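Jamero Door Pack for Prustus Simulation
by Brillutness

Product page, updated October 9, 2022

The Jamero Door Pack is a set of simulated home interiors and door tasks for teams who teach mobile robots with two arms to move through a house. It works inside the Prustus simulator, version 2 and later. You receive the rooms, the doors, the task scripts and a library of recorded runs that you can replay from the cameras of the robot.

We started this product after many customers told us the same thing. Their robot could pick a cup from a table without trouble, but it stopped working well when it had to go to another room. A door asks for many skills in a short time. The robot must find the handle, bring the gripper to it, press, pull or push, and then keep its own body away from the door while the door moves. In a corridor or a small bathroom there is little free space for this.

What the camera sees in such a place is also difficult. When the arm is raised near a wall, the wrist view can be filled with plain surfaces, and a policy that only learned from tidy tabletop images has very little to hold on to. We kept these views in the library and did not clean them out.

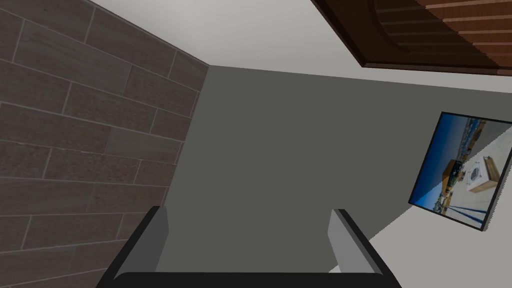
Each recorded run contains the camera streams, the joint positions of both arms, the gripper opening and the pose of the base. All streams share one clock. If you need depth or segmentation, you can render them again from the same run, and you do not need to record anything new. Rendering again takes longer than a simple replay, so please plan for it.

Rooms and doors

The pack has 6 apartments. Every apartment includes a bathroom, because bathroom doors were the most requested item in our June survey of customers. Doors can open toward the robot or away from it, and the hinge can be set on the left or on the right. You can change handle height, spring force, hinge friction and the weight of the door in a text file. The default values are reasonable for an interior door, but they were not measured on your door — if you plan to move a policy to real hardware, please measure first.

Wall tiles, floors, framed pictures and ceiling colors can be exchanged by a random seed. The geometry stays the same when you do this, so a run can be replayed with another look.

Lever handles

The lever handle is the main task of the pack. One arm goes to the handle while the other arm can stay free, hold a second door or carry an object. The script gives separate signals for contact, for lever angle and for door angle, and you can use them as reward or only as a log.
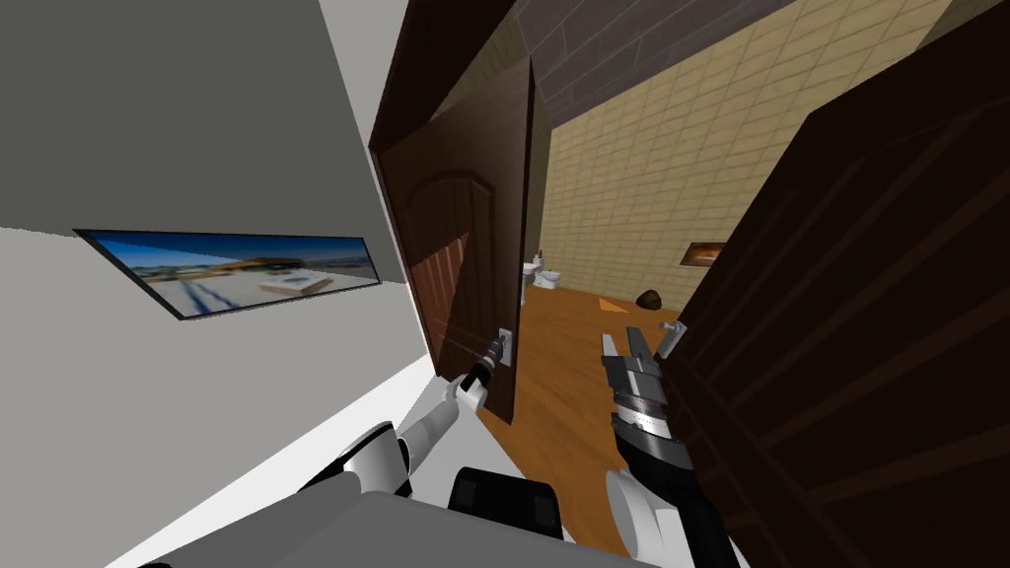 Image credit: Brillutness / Jamero Door Pack

The head view is useful for choosing where the base should stand. The wrist views are better for the last part of the approach, when the arm itself may cover the handle. We suggest to train with both. Customers who have limited memory on the graphics card can begin with the head view and one wrist.

What is included

6 apartments with editable doors
1,000 recorded runs, with task labels
2 robot models, both with two arms and a mobile base
Task scripts for opening, passing and closing
Replay and rendering tools
Written guide in English

What is not included

The Prustus simulator needs its own license. Round door knobs and sliding doors are not part of this version. Locks are also missing, so a door is either free or blocked by a setting.

Known limits

Contact between thin fingers and the lever is sensitive to the time step. With a large step the gripper can slip in a way that a real gripper would not. We recommend to keep the default step for training, even if it is slower. Very dark doors may look flat under the "evening" light preset, and we are working on a better one.

Licenses and orders

A license is valid for one laboratory or one company site. Updates inside the same version are free. For orders and invoices in Europe please contact our distributor Bassi, and for all other regions write directly to Brillutness through the contact form. A trial with one apartment and a small part of the runs can be requested there too. Please tell us which robot you use, so that we can send the model which is closest to it.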